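机器人碰主板之前，我给自己定的几条规矩

上周把机械臂插拔内存的流程重新整理了一遍，顺手记在这里，免得下次换台机器又从头想。

先说静电。夹爪是金属连杆结构，不接地就不要靠近板子。我现在的做法是机箱、机械臂底座和工作台垫接到同一个接地点，每次开工前用万用表量一次，量完写进记录本。Marcelino Siqueira 觉得每天量太勤，我还是照量。

再说供电。拔掉电源线，按一下开机键放电，等够 7 分钟再动。主板上的纽扣电池一般不用取，但夹爪的路径要绕开它，也要绕开处理器插座的拉杆。路径规划时我把这两处都设成禁入区。

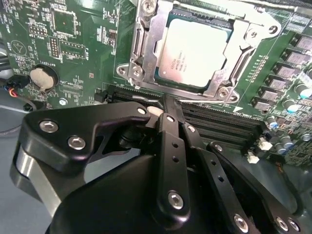

接近内存槽时分两段走。第一段用正常速度到槽的上方，停住，看腕部相机画面，确认指尖和槽的方向对得上。第二段降速，力控打开，超过阈值立刻后退，不许原地重试。重试必须由人按确认键，这一条是 Simone Camargo 坚持加的，后来我也同意。

急停按钮放在操作人左手边，伸手就能按到。臂在动的时候，手不进机箱，掉了螺丝也一样，先停机再捡。

记录方面，每次动作存力曲线和相机画面，文件名带板子编号。到目前为止存了 98 次，其中 43 次是旧夹指做的，分开放，不要混着比。夹指上的螺栓每次换板前拧一遍，做了防松标记的也要看一眼。

还没定下来的是电容旁边的安全间距。Arlindo Frota 给的数偏保守，照那个设，靠边的槽就够不到了。下周拿报废板再试几组，定了再补到这里。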